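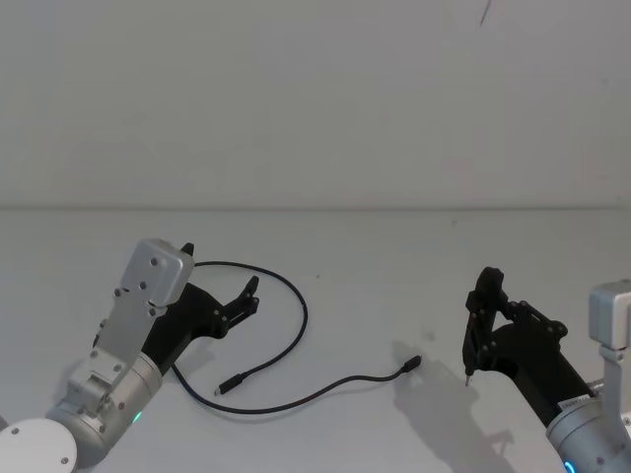 The Surisus cell is the two-arm bench cell used for cable handling and light screwdriving work at the Felteck site. These answers cover its routine care and are intended for staff who have completed the cell induction. They replace the printed sheet formerly kept in the Arriaga building. Both arms must be checked at the start of each shift, including the arm that is not scheduled to handle parts. A thin black cable with a small connector at each end, laid on the white table between the two grippers, is the standard test piece for this check.

Last updated: 8/10/24

Filed under: Help and guidance > Automation cells > Care and maintenance

How often should the grippers be inspected?

A visual inspection is required at the start of every shift. A full inspection, with the arm powered down and locked off, is required after every 200 hours of running time. Hours are read from the Lenex controller and entered in the cell log by the person carrying out the work.

What does the visual inspection cover?

Staff should look at the fingers, the linkage and the fasteners along the side of the gripper body. The gripper should be left slightly open and clear of the table. Any cable attached to the arm should hang freely and should not be trapped at a joint. 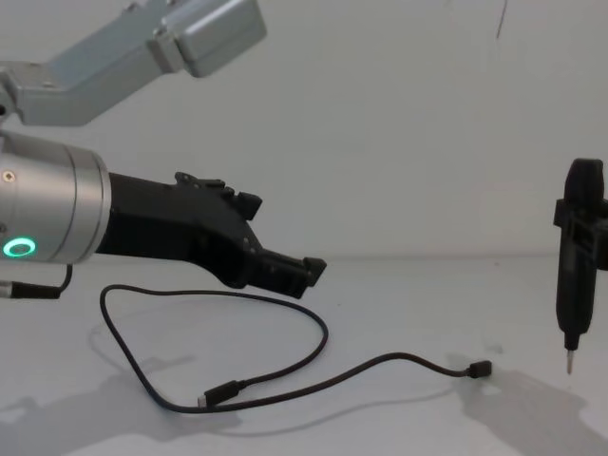
Arm with gripper above the test cable; electric screwdriver in its holder, right.

May the screwdriver be left in its holder during the inspection?

Yes, provided that its supply has been isolated. The bit should point straight down and should not touch the table. If the holder has moved, it must be reset before the arms are enabled, and fault code 41 must be cleared at the controller.

How are the finger pads cleaned?

Use a dry, lint-free cloth and work along the ridges. Solvents must not be used on the pads or near the pivot bolts. Where dirt remains in the ridges, a soft brush may be used.

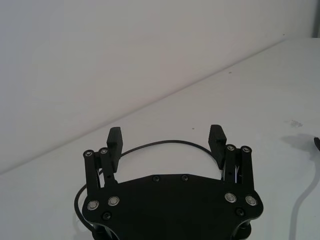
Once the pads are clean, open and close the gripper by hand control 2 times and check that both fingers move evenly. A pad that sits higher than its partner should be reported under form 121. Pads are replaced in pairs, and a worn pad should not be moved to the other side.

Who may tighten the pivot bolts?

Only staff authorised for mechanical work on the cell. Operators who find a loose bolt should stop the cell, attach a warning tag and inform the maintenance desk. Authorised staff should consult the torque table in the Lenex manual, as the pivot bolts and the plate screws have different settings.
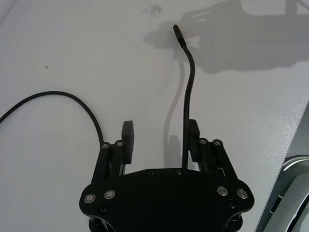

Gripper plate, linkages and finger pads, seen from above with the fingers open.

What should be done about marks on the table?

Loose dirt should be wiped away before the test piece is laid out. Scuffs that cannot be removed should be recorded in the log, together with their position. The table surface is next due for review in November.

When may the cell be returned to service?

The cell may be returned to service when the log entry has been signed, all tags have been removed and the start-up check has been completed on both arms.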